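Suche Suchbegriff eingeben

Vortragsnotizen: Beispiele sammeln, ohne durchzudrehen

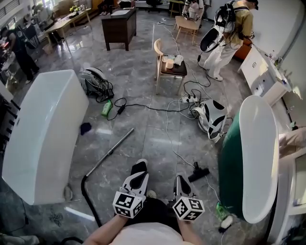
Aufnahmetag in der Ausstellung von Addo, mit Greifern in beiden Händen.

Also, erst mal hallo! Bild kurz stehen lassen, die Leute gucken sowieso zuerst auf die Badewannen. Dann auf die weißen Würfel an den Greifern zeigen: die schwarzen Muster darauf sind unsere Marker, damit bekommen wir die Lage der Hand im Raum. Ohne die ist die schönste Aufnahme für das Training nichts wert.

Dann zum Boden. Polierter Marmor, graue Fliesen, Licht aus den Fenstern - genau solche Spiegelungen haben uns im Mai wahnsinnig gemacht. Dazu das Rohr vom Staubsauger, Kabel, eine Steckdosenleiste. Ich räume vor der Aufnahme inzwischen weniger weg als früher (Ilídio Rocha findet das furchtbar, er darf nachher gern widersprechen).

Rucksäcke: zwei liegen hier am Boden, einen hat der Kollege im Khakihemd auf. Kurz erzählen, wie wir bei Fendville die Kabel am Rücken führen. Nicht länger als eine Minute, sonst verquatsche ich mich wieder!

Zahlen, bitte langsam sprechen:
2.354 Durchgänge im Datensatz Falatix
900 davon im Bad
80 aussortiert, meistens verdeckte Marker

Die 80 sind übrigens mein Lieblingsthema. Abena Quaye hat sie alle einzeln durchgesehen und vier Fehlerarten daraus gemacht, nach denen wir jetzt schon beim Aufnehmen schauen. Folie mit der Tabelle kommt gleich danach, nicht vorgreifen.

Falls noch Zeit ist: die Geschichte mit Gendgate und den leeren Akkus. Sonst direkt zu den Fragen, Wasser trinken, Mikro weitergeben.

3 Kommentare · 12 Mal geteilt

Kontakt | Nach oben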